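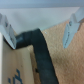
Wrist camera, fingers on both sides of the dark strip.

April 6, 2024, Wononville bench

Worked on teleop demos for the Mavach arm. Scripted motion can't handle the soft dark piece next to the printed box, so we're teaching that part by hand with the leader handles.

Recording at the default rate. Operator drives from the side table and watches the wrist view only. Side view gets saved but stays off the screen, otherwise people steer by it and the policy learns from things it can't see.

First problem was approach angle. If the wrist is turned even a little, one finger comes down on the box. Moved the start pose back and told everyone to line up with the edge of the strip before going down. 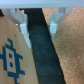
Stougaard wrote back on the shared log that lining up first is fine, but a full stop before descending should be trimmed, or the arm will learn to sit there and wait. Fair. Added a trim step, anything still for longer than 4 frames gets cut down.

Deleted 7 demos where the handles lagged. Kept the clumsy ones that recovered. Target is still 100 clean ones before we train again.

The side camera is good for checking elbow clearance afterward. Cable needs another tie near the elbow, it has too much slack for fast moves.
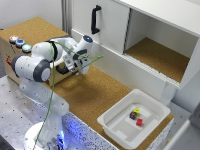 Side camera. Gripper over the cork, cabinet door closed, cubes in the tray.

Cubes and door are separate tasks, don't mix the episodes. Folder names start with the task now. Buttons come after that.

Tried opening the fingers wider before the descent. Easier to drive, and the operator can see the strip the whole way.
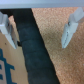 Bridance disagrees on the wide opening: "You'll pay for it at the box edge. Open halfway and make the operator slow down."

Will record a batch each way and compare. To do: re-zero the handles, cable tie, check the trim on old episodes.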